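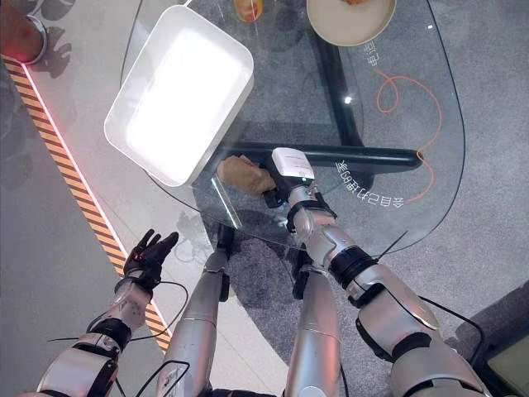
White bin on the glass table, seen from above

Drolletti Loops

Drolletti Loops is a collection of short drum machine and synthesizer recordings, made by Filippos Chrysikopoulos and Marina Fragkou for the second Zervas cassette. We put the loops online so that other musicians can use them in their own tracks. The cassette itself is not included.

Contents

The folder "loops" has 140 files in WAV format, stereo, 24 bit. Of these, 90 are drums only. The others are bass lines, chords and noises from the Greltex synthesizer. All the drum loops are four bars long. The chords can be longer, please look at the file name before you put them in a sampler.

File names

Each name gives the instrument, the tempo, the key and the take number, in this order. Drums have "x" in the place of the key. When the tempo changes inside the loop, the name has a "v" after the number.

Recording

Most of the material was recorded in October, in the home studio of Marina. The drum machine went directly into the mixer, and from there to a Hison tape recorder. We did not remove the tape noise. Weidong Deng cut the loops and made the fades at the ends, which are very short.

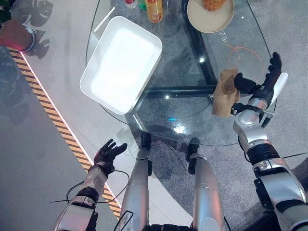 Known problems

In 14 of the bass loops the tuning is a little low, as the synthesizer was not yet warm. They are marked "flat" in the list. Two of the chord files have a click near the start. Iraklis Lambrakis has prepared better versions and they will be in the next release.

License

You can use the loops in free and commercial music. Please do not sell them again as a sample pack. If you have space for credits, write "Drolletti Loops".

Changes

Version 2: added 19 noise loops by Gumaro Jaramillo, corrected the wrong keys in the chords folder.
Version 1: first release.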